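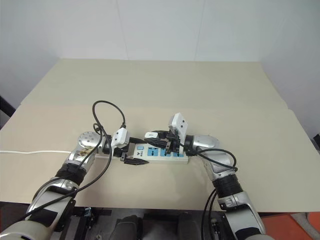

*Power strip task, both arms, a white plug in each gripper.*

**From:** Sheyla Urrego
**To:** erkeo-teleop list
**Date:** 30/12/2025
**Subject:** Re: Two-arm plugging, how are you all recording it?

Hello everyone, and hello Abelardo in particular,

I've been meaning to answer this properly ever since it landed, and I finally have a pot of tea and a quiet afternoon, so forgive me if I go on a bit. Abelardo wrote:

> We have started on plug insertion at Jenlow and I am finding it much harder to demonstrate than anything we did before. Folding towels by remote control took my operators a morning to learn. Plugs are another story. They line up nicely in the air, they come down, and then there is a long stretch of wiggling that I do not want a policy to learn. Do you throw those episodes away? Do you do one arm at a time? And what do you do about the cords?
>
> Abelardo

First of all, you have my full sympathy! We moved to plugs in September after a long, happy spell of stacking cups, and I remember thinking we'd have the whole thing recorded in a couple of weeks. We now have 293 episodes I'd be willing to train on, out of a little over 400 recorded, and I'm fonder of those 293 than is probably healthy.

On the wiggling: we keep some of it. My rule for the operators is that a short search is fine as long as it goes somewhere. If the prongs touch down a little off and the hand slides over and finds the holes, that's a correction, and I'd like the policy to have seen a few. If the operator is pushing, backing off, pushing again in the same spot and muttering, I stop the take. Our first batch had far too much muttering in it, and the policy we trained on it would hover over the socket and shiver — quite a sad thing to watch.

What helped most was slowing down the last bit of travel. We set the leader arms so that a foot switch drops the motion scale, and the operator presses it once the plug is over the socket. Jacquet, the evaluation set we borrow our scoring sheet from, gives no points for speed anyway, so there's nothing lost by it. New people forget the switch for the first day or so and then can't imagine working without it.

As for one arm or two, I'd start with one if you haven't already, and only bring in the other when the operator stops looking at their own hands. With two arms over one strip there really isn't much room. The grippers end up facing each other with a short gap between them, and whichever hand is idle has to be parked somewhere it won't block the head camera's view of the sockets. We tell people to finish with the left, hold still, and then move the right. It looks stiff on playback, but the labels come out much cleaner because the phases don't overlap.
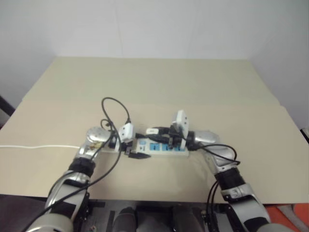
## Cords

You asked about these last, and I think they deserve to go first! A cord has opinions. When you turn the wrist, the cord pulls the plug a little in the jaws, and the operator corrects for it by eye without ever noticing, so the recording holds a small twist that makes no sense unless the cord is visible. We try to leave a loose loop above the gripper and let the rest run back down along the arm. Before each take somebody turns both wrists through their full range, slowly, and checks that nothing goes tight. It takes up to 2 minutes and I've never regretted it.

We also change how the cords lie between takes. Early on they sat the same way every time, and the policy got very attached to that arrangement. Now we let them cross over the strip now and then, and we keep those takes in their own folder so we can test with and without them.

## The grip itself

Check how deep the plug sits in the jaws. If it's held only by the tips it will pivot the moment the prongs meet anything. We were losing a good many takes to this until I started asking operators to pause after the grasp and look at it from the wrist camera. If it's crooked, start over. A crooked grasp that somehow goes in is the one I'd throw out first, even before the wiggly ones.

I've put our operator notes and the settings file in the shared Stungate folder, under "plugs". The motion scale is in there along with the camera timing. Please ignore the file called "old", I keep meaning to clear it out.

Abelardo, would you send a few of your takes, including some of the bad ones? I'd love to compare your wiggling with ours. And if anyone else on the list has tried this with the strip turned at an angle, do write in, as that's where we're headed next.

Warmly,
Sheyla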